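**Desktop Teardown and Parts Sorting: Project Report**
Jacinto Orozco, Nallstead Technical, hardware recovery elective

I picked this project because I love taking computers apart, and I wanted to find out how much of an old office desktop can be sorted into clean groups of parts at one bench. Most reports from last term treated the machine as one lump of scrap. I wanted to go board by board!

The workspace matters more than I expected. Our bench is the one with the corrugated metal surfacing, and the small fixture plate sits against the ribs with its raised holders and slots. A shiny square metal part goes in the nest near the top of the plate, and the short corner walls keep it from wandering.
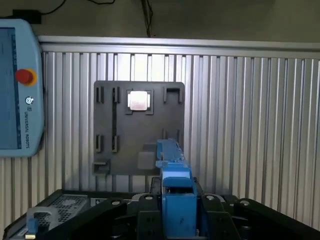
*Page last changed: June, 4:14 p.m. (J.O., fixed the weights table)*

## What I wanted to learn

My question was simple: if you sort parts by type as you go, does the final weigh-in get easier? Team Grisar sorted everything at the end, and I sorted during. We both used the Prendley tray labels so our groups would match.

## The inside of the case

Opening a desktop never gets old for me. You get the power supply in its silver-gray box, the thick black mesh sleeve with yellow, orange and brown wires showing through, and then that busy green motherboard with DELL printed on it in white. I spent a happy half hour just tracing cables. The finned chipset heatsink is my favorite thing in there, and the hard drive cage comes second (drives standing on edge, so tidy).

My order of work was:

1. Unplug every cable and tag both ends.
2. Take out the memory and bag it.
3. Slide out the drives.
4. Free the power supply, then the motherboard.

Step 1 took 53 minutes on my first machine, which is embarrassing. I kept stopping to read the paper labels. By my third machine I had it down to 14.

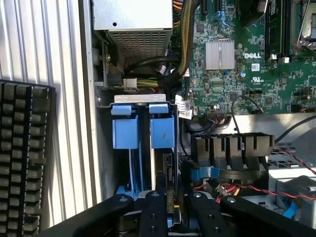 ## Results

| Group | Weight, all 3 machines |
|---|---|
| Memory and small cards | 148 g |
| Cables and connectors | 609 g |

The heavy groups (drives, power supplies, bare cases) went on the floor scale at Bellamy Hall, and those numbers are in the shared sheet. Sorting as I went made the weigh-in a breeze. Grisar finished their teardown sooner but then had a big pile of cables to untangle, so I'd call it a tie on total time.

## Next time

I'd start with the tags already cut. I'd also like a deeper tray for cables, as the Prendley one overflowed on every machine. And I really want to try a laptop!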